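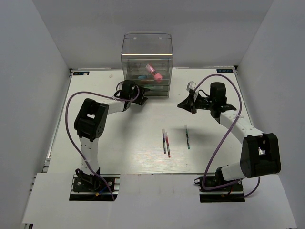
Rollance Opens Two-Arm Teaching Workspace to Outside Users

Rollance said this week that its tabletop teaching workspace, Narkotora, is now open to schools, small manufacturers and independent developers. The workspace lets a person with no programming background show a pair of robot arms how to do a job by moving a second pair of arms by hand.

Narkotora is built for short jobs that need two grippers, such as opening a box, putting objects into it or handing an item from one side to the other. The operator sits at a separate station and holds two lightweight leader arms. The arms at the table follow each movement, and the system records the joint positions along with video from a fixed camera.

A typical set of demonstrations uses everyday objects. One of the first tasks on offer is built on a clear acrylic box with a lid, set near the back of the table, and three thin markers lying in the open space between the arms. The white tabletop and pale grey walls on three sides keep the background plain.

"People tend to start too fast," said Sevim Yüksel, who leads operator training at Rollance. "We ask them to slow down near the object, close the gripper, wait a moment and then lift. If they fumble a grasp, we have them keep going and fix it. Those recoveries are useful to us, and we label them separately."

Clear plastic was chosen for the box on purpose, Yüksel said. Reflections on the front and along the lid make it hard for a camera to judge where the walls are, and a person guiding the arms deals with that without much thought. "We want the recordings to include that kind of judgment," she said. "An opaque box would be easier, and we have done plenty of those already."

During an in-house trial that ended in July, 11 operators recorded 531 demonstrations across 9 tasks. Sessions were limited to 20 minutes of hands-on time, followed by a break. Most operators had never controlled a robot before the trial. Rollance threw out recordings in which the camera lost its view of the grippers or the operator stopped partway through.

Outside users can book the workspace at the company's Wollska site, or lease a complete unit that includes both pairs of arms, the table enclosure and the recording software. The software is called Awan and runs on a standard desktop computer. It plays back each demonstration next to the joint data, so a user can trim the start and end before saving. Files stay with the user unless the user agrees in writing to share them.

Leased units come with one day of operator training — two people per unit — and a printed setup guide covering arm calibration, cable routing and camera placement. Replacement gripper fingers are sold separately.

Rollance will hold an open session in Wollska on Saturday, starting at 10 a.m. Visitors will be able to try the leader arms and look through sample recordings. Space at the station is limited, and sign-up is at the front desk.

About Rollance

Rollance designs and builds small robot arms and teaching equipment for classrooms, workshops and light assembly. The company's offices and test floor are in Wollska.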